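Rorstead Coin Laundry
Monthly Walk-Through, September
Checklist with comments

Marks used: OK, WATCH, FIX, N/A. The old form also had "Fair," and I have crossed it off, after three years of marking everything Fair.

Start time 5:40 a.m., doors locked, half the lights on. Bring a flashlight, the tape measure, the thermometer, a rag, and the keys with the red tag. The keys with the blue tag open nothing and have been on the hook since before I got here.

FRONT AND SIDEWALK

1. Sidewalk free of trip hazards
WATCH
The slab by the newspaper box has lifted again. Not enough to get the city interested, plenty to get a cart wheel interested. Orange paint refreshed. People now step over the paint and onto the part that's lifted.

2. Entrance doors open fully, close on their own, no pinch points
FIX
Left door is fine. Right door closes the way a tired person sits down, slowly and then all at once. Codanitz closer adjusted a quarter turn, which changed the slow part only. Call for a replacement arm. Do not let anyone talk us into a rebuild kit. We have two rebuild kits in the office already, both missing the same washer.

3. Door mat flat, edges down
OK
New mat. It says WELCOME facing out, so that people leaving with their laundry are greeted upside down. Safe, though.

4. Exterior lights
OK except the one over the bike rack, which is FIX
Bulb replaced last month. Bulb replaced the month before. I no longer believe it is the bulb.

5. Exit signs lit, battery test
OK
Held the button on both signs for the full test. Rear sign buzzes. It buzzed last year too, and passed then as well.

WASHERS

6. Floor around washers dry, no standing water
FIX
Puddle behind the big front-loader at the end of the row. Followed it back to the hose connection and not, as the comment card in the box suggested, to "ghosts." Hand tightened, dried, checked again at the end of the walk. Small bead of water had come back. Hose goes on the list. Machine tagged out until then.

7. Supply hoses: no bulges, cracks, rust at the fittings
WATCH
The braided ones look good. The two black rubber ones in the back corner are older than the parking lot. No bulges yet. I'd like to replace them on a quiet morning of our choosing.

8. Door locks hold during spin
OK
Tested each with a firm pull during spin and a disapproving look from the one customer who had talked her way in early. She wanted to know if I did this for a living. Explained that I did.

9. Machines level and anchored
WATCH
Number one on the window side walks a little on high spin. It has moved far enough to cover a floor tile I used to be able to see all of. Anchor bolt is tight, the concrete around it less so. Needs somebody with epoxy and patience.

10. Drain trough clear, cover in place
OK after cleaning
Removed: lint, a baby sock, the underwire from something, a pen that still works, and a quantity of what I'm going to call glitter. Whoever washed the glitter, please wash it somewhere else. It will be in the trough until the building comes down. Cover back on, both screws. Cover had one screw when I arrived. The other was in the trough.

DRYERS

11. Lint screens clean and undamaged
WATCH
All cleaned. One screen in the top row has a tear along the frame about as long as a finger. Somebody has mended it with dental floss, and mended it well. It still has to go. New screen ordered from Uibo, who want us to buy the whole drawer assembly. We are not buying the whole drawer assembly.

12. Space behind dryers: 24 inches clear, nothing stored
FIX
Measured it. The space is there. So were a mop bucket, a folded banquet table, and the box of holiday decorations, all of which were removed in July and have found their way home. Nothing goes behind the dryers. The dryers make fire for a living. Please read that sentence again if you own the decorations.

13. Exhaust ducts connected, no crushed sections, flaps moving
OK
Went outside with the dryers running and all the flaps were up. One bird's nest, old and empty, on the ledge beside the last vent. Removed it. Felt bad, washed hands.

14. Gas shutoff reachable and labeled
OK
Label is new and readable from the floor. The previous label said GAS? with the question mark.

15. Burner flame blue, no gas smell
OK
Checked through the view port on every unit. If you smell gas on any day of the month, you don't fill out a form. You shut it off, get everyone out, and call from across the street.

HOT WATER

16. Heater temperature at the storage tank
OK
Prandix panel says 145. My thermometer, on the test tap, almost agrees. Leave the setting alone. Last spring it was turned up by a person who wanted whiter towels, and what we got was a very brief hand wash at the utility sink.

17. Mixing valve at restroom and utility sink
OK
Warm, comfortable, no surprises. Ran both taps for a while and thought about breakfast.

18. Relief valve and discharge pipe
WATCH
Pipe is routed to the floor drain as it should be. There is a mineral crust at the end that resembles a small cauliflower. Valve to be tested by the plumber on the next visit. I don't test it myself anymore. The one time I did, it opened beautifully and had no interest in closing.

19. Room free of storage
FIX
Three paint cans, one with no lid and a skin you could walk on. Moved to the metal cabinet. See comment under 12 about things finding their way home.

ELECTRICAL

20. Panel door closes, three feet clear in front
FIX
The floor in front of the panel is marked with yellow tape in a nice big rectangle. The vending machine supplier treats the rectangle as a loading zone. Moved the cases of chips. Left a note on the cases. Expect to find the note in the rectangle next month.

21. Outlets near water protected and tested
OK
Pressed test, pressed reset, went down the row. The outlet by the folding table was slow to reset and made a face about it. Will check it twice next time.

22. Extension cords
FIX
There should be none. There was one, running from the change machine, under the mat, to the fan. It was warm. It has been retired to my truck. The fan now lives where the outlet is, and the people who sit on the other side can use the door.

FIRE

23. Extinguishers charged, tagged, hanging where the sign says
WATCH
Front one good. Rear one charged and tagged but on the floor holding the back door open. Hung it up again. A wedge of wood costs nothing, and there's now one on a string by the hinge.

24. Both exits clear, rear door opens without a key
OK
Opens with one push. Carts had been parked in the hall, politely, in single file. Moved to the cart bay.

CUSTOMER AREA

25. Chairs and benches sound
FIX
Sat on each one, which is the official method. The blue chair by the window leans left and then keeps going. Pulled from service and set behind the counter, where I predict someone on staff will sit on it.

26. Folding tables: edges smooth, legs locked
OK
One corner sharp enough to snag a sweater. Sanded and taped. Found out about it with a sweater.

27. Laundry carts: wheels turn, no bent rods or sharp ends
WATCH
The wheels turn. They don't turn together, or in the direction of travel, but the form asks only if they turn. Two carts have rods poking out of the basket at knee height. Bent back with pliers for now.

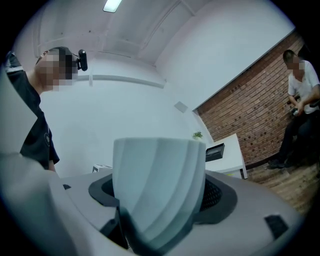
28. Shelf over the detergent vending machine secure
FIX
Rated, per the sticker, for light items. Was holding the lost and found, including a cast iron pan. I have questions about the pan and have decided against asking them. Pan moved to the counter. Shelf needs a second bracket before anything goes back up.

29. Spill kit stocked
OK
Absorbent, gloves, bags, wet floor signs. The dustpan is gone, as is traditional. Bought another.

30. Restroom: grab bar tight, floor dry, lock works from outside with the red tag key
OK
Bar doesn't budge. Lock sticks a bit when it's damp out. Graphite, no oil.

31. Posted notices readable
WATCH
The no-dyeing sign has been dyed. Purple, evenly done. The dryer warning about rags with oil or solvent on them has faded to a pale rumor and needs reprinting in large type. That one matters more than all the other signs together. Oily rags can catch fire in a dryer, and they can do it after the cycle ends too.

PARTS AND CALLS

Closer arm for right front door, Codanitz.
Fill hose for the end front-loader. Get spares, and replace the black rubber pair while the water is off.
Lint screen, Uibo, screen only. Screen only.
Electrician for the bike rack light. Ask about the buzz in the exit sign while they're up the ladder.
Plumber for the Prandix relief valve.
Epoxy for the anchor on window washer one.
Shelf bracket.
Floor tape, yellow. Consider a different color, or a fence.

CARRIED OVER FROM LAST TIME

Roof hatch ladder still has a loose rung, sixth from the bottom. Wrapped in red tape so you'll know which one you're about to regret. No one goes up until it's welded.

Ceiling stain over the restroom hall is the same size as before. I drew a pencil line around it last month and it has stayed inside the line.

Finished 7:15 a.m. Doors unlocked. End washer tagged out, blue chair out, everything else running. Next walk-through starts with the space behind the dryers, and I'm bringing the truck.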